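Building a pair of handheld grippers, part 3: cloth

Parts 1 and 2 covered printing the fingers and wiring the Fledum board, which took me from June until I stopped keeping track. If your jaws open and close without screaming, carry on.

Start with black fabric on a pale sheet. My first try was dark on dark, and the tracking had opinions about that.

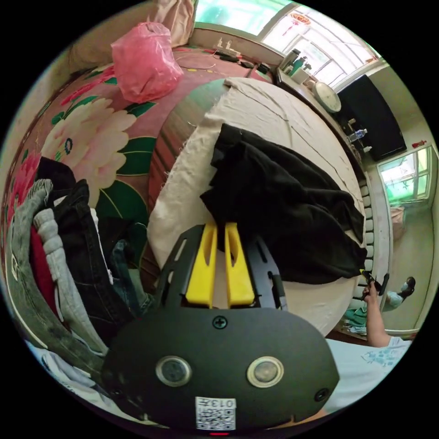 Set the jaw spring to the second notch. The first drops everything and the third leaves dents in T-shirts, as Touran Golestani pointed out regarding a T-shirt of hers.

Next, bring in the second gripper. Keep both tips in view of both tools and move slowly. Slower than that. 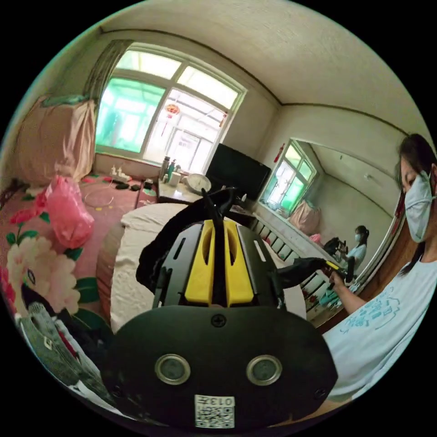
Two tools and one black cloth, by the mirror.

Log every session, including the bad ones. Mine came to 340 clips, 35 of which I would show to another person.

Once single layers behave, try a bunched-up piece with a second fabric tucked into it. Close the jaws gently and wait a beat before lifting. 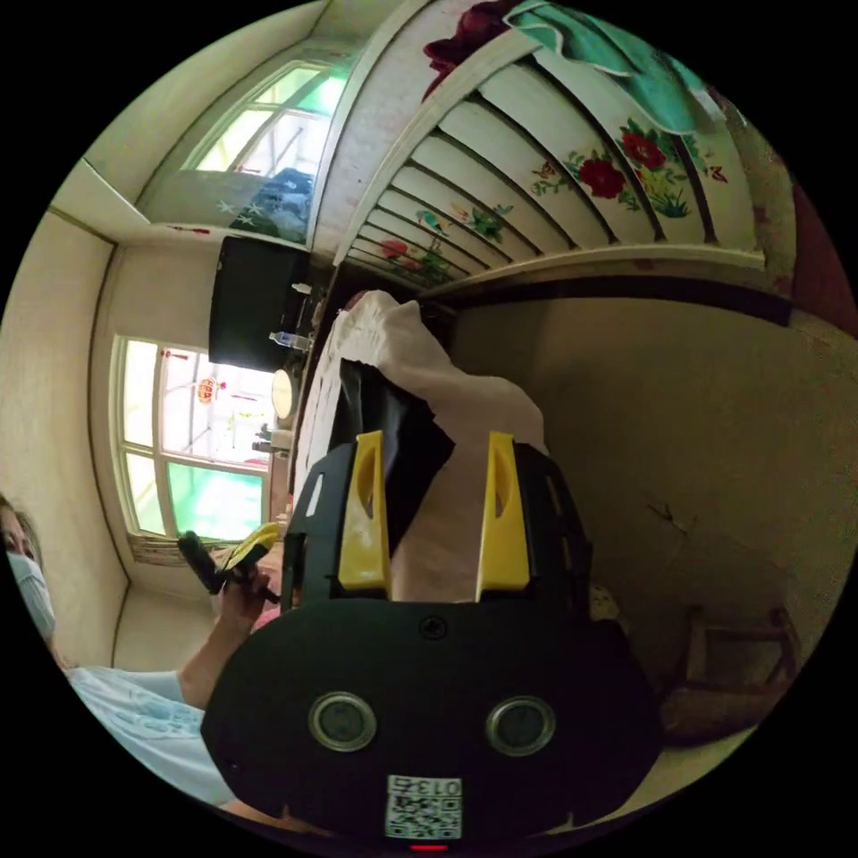
If the Pryor script complains about missing samples, raise the buffer to 500. Iddrisu Fiadzo claims 1,402 is better and won't say how he got there.

Finish with a tip alignment check: bring the two fingers toward each other over the table and compare their angles. Loosen the bracket screws a quarter turn, adjust, tighten, swear, repeat.
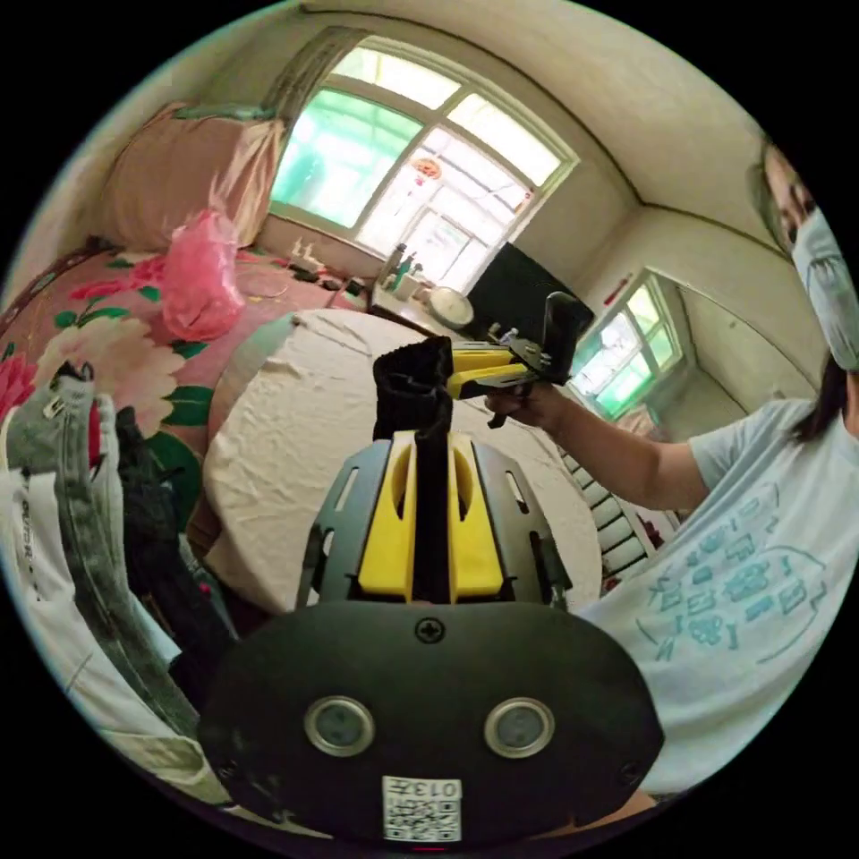 Parts you will break

Finger pads, mostly. Print spares before you need them.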